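Luvetti kitchen arm with Wuneo task planner: review after two months at a catering firm

I run the prep kitchen at Grornance, a staff of 18 cooking lunches for offices. We leased the Luvetti arm for reheating and holding work, along with Wuneo, the software that plans its tasks. Our dealer was Dogbe, who also handled the training.

Setup took longer than the quote said. Most of that time went into Wuneo, where you rehearse each job in a simulated kitchen before the real arm is allowed to try it. You pick the appliances, place a dish, and run the job until it passes. The dealer suggested 3,000 rehearsal runs for the microwave job. We stopped at 3,076, only because I left it going over lunch.
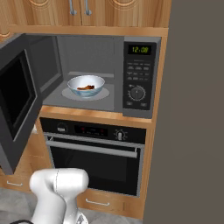 The simulator is the best part of the package. It is easy to move a bowl or swap the food, and a failed run costs nothing. Its weak point is the menu for naming jobs, which hides older versions and made us repeat a morning of work. Appliance models are also limited. Ours were close to what we have but not the same, so we adjusted the door handling by hand afterward.

On the floor, the arm is slow and steady. A cook beats it easily on a single dish. It earns its keep between 10 a.m. and noon, when reheating used to pull two people off the line every few minutes. Those two now stay on plating, and they say the shift is less tiring. Nobody lost hours over it, and I put that in writing before the arm arrived.

There are changes people like less. Dishes have to be set down in marked spots, and the older cooks find that fussy. Someone has to clear faults, so I moved one line cook to a higher pay step for it. Breaks have to be staggered to keep that person nearby.

Support from Dogbe has been good by phone and poor by email. The manual needs an index.

I would lease it again for a kitchen our size. A smaller place should try the planner alone first and see if its jobs are regular enough. Four stars out of five, with the missing one for the job menu.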